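Main page | Contents | Random article | Log in

The Wellbridge method is a way of teaching robots to handle small objects from recordings of people using hand-held grippers. It was first tested at Platunberg on 1,313 recordings, of which 997 were judged usable. The rest were kept anyway.

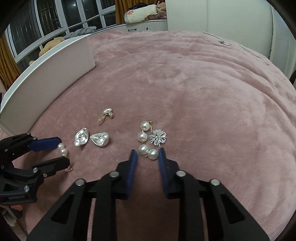
A pearl earring held in one of two hand-held grippers.

Jewellery is considered a hard case, being small, shiny and indifferent to research deadlines. A later trial at Tasturia used 2,000 recordings and took 4 months longer than planned.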